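Lirnarow Home — Bedroom — Throws and Covers

Zedley Cover Throw, Cotton Knit

Color: Dark Navy
Also made in: Oat, Brick, Moss
Size: 186 x 151 cm
Sold by: Lirnarow
Woven and sewn by: Gudeta workshop

Short description

A light, soft throw for covering what stays on the bed in the daytime. Many of our customers put it over pillows, folded pajamas, a pile of plush toys, or a mattress which is waiting for its clean sheets. It is thin enough to fold small and wide enough to hang over the side of a single bed.

About this product

The Zedley was first made for guest rooms. In a guest room the bed is often used as a shelf for most of the year, and when a visitor comes everything must be moved quickly. We wanted a cloth that can be thrown over the bed in the morning and pulled away in the evening with one hand. The first version was too heavy. It kept its place very well, but it pressed the pillows flat and children did not like to lift it. The present version has the same knit with a thinner yarn, and we have sold it like this for 2 years.

After some time we noticed that most orders were for children's rooms. Parents wrote to us that the toys live on the bed, that the toys cannot live in another place, and that a cover is the only peace they can make with this situation. So we changed the size a little and we made the corners round, because square corners hang down to the floor and a small child steps on them.

The cloth is a single layer. There is no filling and no backing. Both faces look the same, so you do not have to look for the right side when you make the bed in a hurry.

The dark navy

Dark navy is the color we sell most. It does not show pencil, cocoa or the gray line that comes where small hands hold the edge. It does show light fluff. If you have white or cream plush toys with long hair, you will see the hair on the cloth after a week or so, and you will want a lint roller or a slightly damp rubber glove. For such toys we recommend Oat. We say this openly, even though we have more navy in the storeroom than Oat.

The dye is fixed twice. Still, please wash the navy alone the first time, or with other dark things.

How it behaves on uneven things

A throw on a flat mattress is easy. A throw on a heap of soft toys is another matter, as the toys are round and they roll, and a stiff cloth stands up on them like a tent. The Zedley is loose in the knit and it falls down between the shapes. When you take it between two fingers and lift, it comes up in a soft fold and the rest follows slowly. 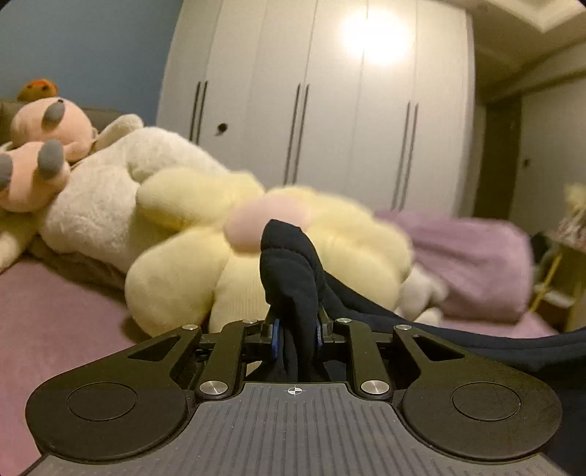
Eyerusalem Mekonnen asks whether it would be possible to make the throw with a small loop sewn in the middle, since her daughter always pulls it from one corner and then half of the toys come down on the carpet. She writes that she has sewn a piece of ribbon by herself and it holds, but the knit has become a little long at that place.

We thank her for this letter. We tried a loop in November on a few trial pieces and we had the same result as she did: the knit becomes long where the loop pulls. A loop near the edge works better, where the hem takes the weight. If you would like one, write "edge loop" in the order note and the Gudeta workshop will add it in the same yarn. It costs nothing more, but the order will leave one day later.

Please do not hang the throw from the loop when it is wet.

Which size do I need?

We make only one size in the dark navy. It covers a single bed with a low pile of things on it, and it will cover the upper half of a double bed. For a full double bed you need two, or you may look at the Dukel Blanket, which is bigger and also heavier.

To measure, lay a tape over the pile from one side of the bed to the other, following the bumps. Do not measure the mattress only. A mattress of 90 cm with big plush toys on it can easily ask for 140 cm of cloth. If your number is over 151 cm, turn the throw so that the long side goes across.

For a cot we do not sell this product. It is a day cover for beds of older children and adults, and it should not be used over or near a sleeping baby.

Details

Material: cotton, knitted, single layer
Size: 186 x 151 cm, measured flat before the first wash
Shrinkage: a little in length after the first wash, then it stays
Edge: narrow folded hem, sewn with double thread
Corners: rounded
Label: one small cloth label in the hem, can be cut away
Packing: paper band, no plastic bag
Folded size: near that of a bath towel folded in four

Washing and drying

Wash at 30 degrees with a mild liquid soap. Powder is not forbidden, but on navy it sometimes leaves pale marks in the folds, and people then think that the color has gone. Rinse again and the marks go away.

Dry it flat or over two lines. Over one line only, it gets a ridge in the middle that stays until the next wash. A dryer on low heat is possible. Take it out when it is still slightly damp and shake it.

Do not iron the hem. The middle you may iron from either side, though in our opinion it is not needed. The cloth will be in folds again as soon as the toys are under it.

If a thread is pulled out by a zipper or a cat, do not cut it. Take a blunt needle and push the thread back between the stitches, then stretch the cloth gently in both directions.

Tidying the toys under it

Several customers asked us how to arrange the bed so that the cover lies nicely. We are not specialists for this, but we have listened to many parents, and here is what they told us.

Put the largest toys down first, on their backs, close to the wall. Long animals can lie across the bed and the others can lean on them. Small toys go in the hollow places and not on the top, where they make a point under the cloth. Toys with hard eyes or plastic noses should look downward, or the knit may catch on them.

Then hold the throw by the two corners of the short side, let it fall from the wall toward you, and leave it. If you pull it tight, it will only slide off.

One father wrote that his son refuses to cover the faces, as the toys cannot breathe. In their house the throw covers everything up to the neck. We find this a good solution also.

What the throw is not good for

It is not a warm blanket. In a cool room you will feel the air through it. It is also not a sofa cover, and if people sit on it every day it will become thin at the seat. And it does not stay on a leather or polished surface.

For outdoor use we recommend the Dukel.

Price and delivery

The price of the Zedley in dark navy is shown in the basket with your country's tax. Orders placed before noon are packed the same day, except orders with an edge loop. Delivery takes about 9 days, as we use the slow post. If you need it faster, for example for a birthday, please write to us before you order and we will look for another way.

You may return the throw if it is unwashed and has the paper band. The band can be opened, of course — we only ask that it comes back with the cloth. For a throw with an edge loop we can offer exchange but no return of money.

Repairs

The hem is the first thing to become tired. Send the throw to us clean and the Gudeta workshop will sew the hem again. You pay the post in one direction and we pay the other. Holes smaller than a coin can be darned in matching yarn, and we keep navy yarn from every dye lot for this purpose. Bigger holes we can close too, but you will see the place. Some people choose another color for the darning, then it looks like it was wanted.

Please put a note in the parcel with your name and where the damage is. A piece of tape on the cloth is less good, the glue stays in the knit.

Other products for the same bed

Zedley Cover Throw in Oat, Brick or Moss
Zedley Pillow Sleeve, dark navy, sold in one piece
Dukel Blanket, double size
Storage bag in plain cotton with drawstring, for the toys that must sleep elsewhere

Questions about this product can be sent with the form on the contact page. We answer in English, and we answer all letters, but in November it takes us longer.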